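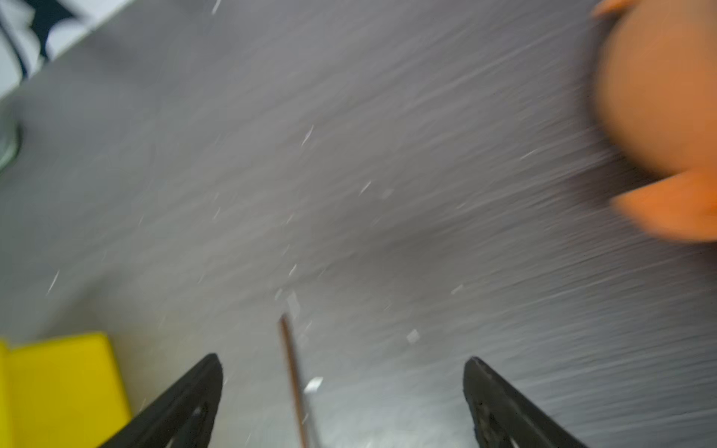
Tulby Mending Room: notes of the July meeting

Held in the Wasilewska Room, 4 pm start (ten past by the time we'd found enough chairs). I'm doing the minutes again as my handwriting is the only one that survives the tea, so shout if I've put words in your mouth.

Last month's notes

Agreed as they stood, apart from one correction. I'd written that the spare key lives in locker 1123 and it's the padlock code that is 1123. The key lives where it always has. I've changed the copy in the folder.

The lamp with the wobbly arm is still outstanding. It got passed round, everybody tightened it a bit, and it wobbled just as much when it came back to me. Carried over.

The grey table

This took up most of the hour, which I'd half expected! The grey wood-grain table is lovely to work on and it hides a lot, but it does not hide little white bits. There was a long chat about where they come from. Some of us blame packaging, some of us blame wall plugs, and I said I didn't much mind so long as somebody swept them up before the next person put down an open gearbox. Tiny scraps get into grease and then you're picking them out with a pin.

What we settled on is a wipe of the table at the end of every session, whoever is last on it. Soft brush first, then a barely damp cloth. Please don't use the Purov cleaner on it. We tried that on the old desk and it went sticky and stayed sticky for weeks. The brush is going on a hook at the end of the table so it can't wander off to the sink again.

Sticks and offcuts were raised too. If you've been stirring glue or poking something out with a stick, put it in the bin when you've done, however useful it looks. We have a whole jam jar of useful ones already and I'm told that's plenty.

Screwdrivers

Mostly good news. The drivers are being put back much better than in the spring, and the black ones with the yellow collar have become everybody's favourite, me included. You can spot that collar from across the room, and the little yellow squares on the handle give you something to hold on to when your hands are a bit oily. 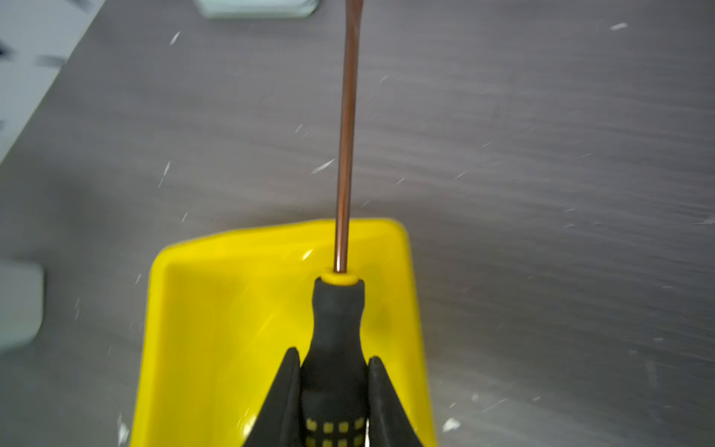
Black handle, yellow collar, yellow tray behind.

It was asked whether each driver should have its own labelled slot. I liked the idea, but the feeling of the meeting was that we'd spend all our time reading labels. So we're keeping it simple: long shafts in one tray, stubby ones in the other, bits in the tin with the lid on. If the tip is chewed, don't put it back at all. Drop it in the box under the sink and I'll go through them before the August meeting.

Somebody also wanted to know if we could have more trays. Tonar will do us a bundle for £40 with the delivery thrown in, and we said yes to that straight away. I'll put the order in this week. Colour was discussed at much greater length than price (I had to be quite firm). We're sticking with yellow, so there.

The tablet

Right, the tablet. We use it for looking up exploded diagrams and it's brilliant, and I don't know how we managed with printouts. But the white rubber surround is getting grubby, especially at the corners, where the dirt really does settle in. I've had a go at it with washing-up liquid on a cloth at home, on a phone case made of much the same sort of stuff, and it came up nicely with a bit of patience. An old toothbrush helps along the edges.

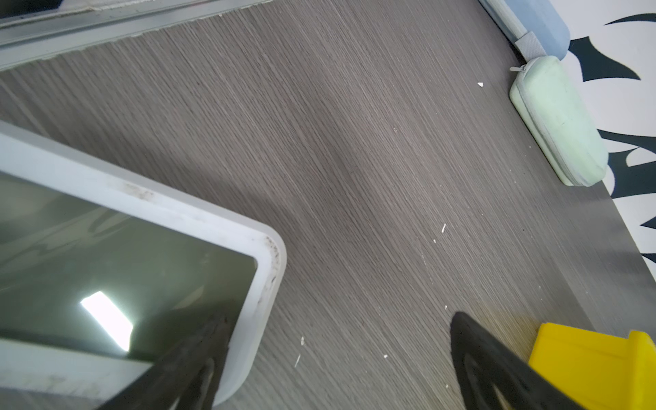
So I've offered to do the proper clean, and I'd like one other person to keep me company, mainly so that one of us can hold the thing while the other scrubs. Two of you put your hands up, which was very kind, so we'll make an evening of it and have biscuits.

We also agreed that the tablet gets switched off when you've finished with your diagram, and that it isn't a coaster or a kneeling pad or somewhere to park a hot soldering iron. I did feel a bit like a school dinner lady reading those out. Grease off your fingers before you swipe, please, and there's a roll of blue paper by the door for exactly that.

A stand was suggested. The trouble is that a stand brings it up into everyone's elbows, and with it lying flat you can at least lean over it. Against that, lying flat means you get the ceiling light glaring back off the glass and have to tilt your head about like a pigeon. We didn't reach a decision. Anyone with a stand at home they don't use, bring it along and we'll try it for a month.
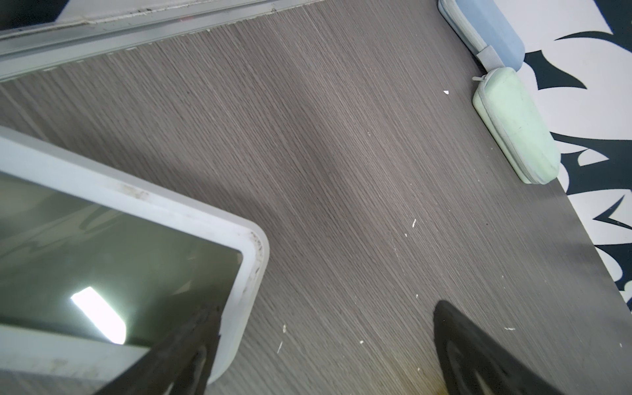
Can I leave a half-finished job on the table between sessions?

Only if it fits in a tray and has a note on it saying what it is; anything bigger goes on the shelf by the door so the next session has a clear surface.

Odds and ends

The kettle needs descaling. I'll bring the sachets.

We had a request for a session on rewiring plugs and everyone was keen, so that goes on the list for autumn. It'll have to be capped at 4 people at a time or we'll be sitting in each other's laps.

The window still sticks. Push at the bottom, not the top.

Jobs from this meeting

Tray order to Tonar: me.
Hook for the brush: whoever has the drill out next.
Tablet clean: me and my two kind helpers, evening to be fixed.
Lamp: open to offers!

We packed up at half past five. Next meeting is in August, same room, same time, and please bring a mug.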